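Looking after a butcher-block counter around the sink

December 28, 2021
Filed under: Kitchen

Wood counters hold up fine next to a sink as long as water doesn't sit on them. Most of the damage I see starts within a few inches of the rim, where drips collect and the finish wears through first. Black spots, raised grain and open glue lines all come from the same thing.

Wipe the rim and the back ledge dry after the last dishes of the day. A cotton towel is better than a sponge for this, which mostly moves the water around. Lift the bottles while you're at it. Dish soap creeps down the outside and leaves a ring under the base.

Keep what you use every day on the steel ledge by the faucet and everything else off the wood. Sponges do well there too, but don't leave them stacked. Stand them on edge so air gets to both sides, and replace them when they start to smell. 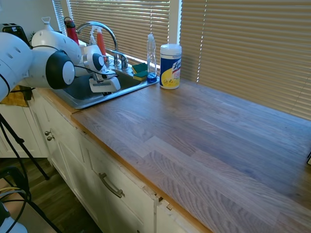 For everyday cleaning, use warm water with a drop of dish soap, then a damp cloth, then a dry one. Disinfecting wipes are fine on the steel. On oiled wood they dull the finish if you use them often, so save them for after raw meat and rinse the spot.

Oil the counter when a drop of water stops beading. Ours gets done in January and again in summer. I use Garno board oil, but any food-safe mineral oil works.

1. Clear the counter and let it dry overnight.
2. Sand rough spots by hand with 200 grit, along the grain. Vacuum the dust.
3. Rub on a thin coat with a rag, including the edge at the sink cutout.
4. Wait 46 minutes or so — a bit longer won't hurt — and wipe off what hasn't soaked in.
5. Repeat until you have three coats.

Lay oily rags flat outside to dry before you throw them out. Don't ball them up.

Check the bead of caulk under the sink rim at the same time. If it has pulled away, cut it out, dry the gap and run a new one. Kako clear silicone has lasted well for us. The Furnival one yellowed in a year.

Black stains usually need oxalic acid. I'll cover that separately.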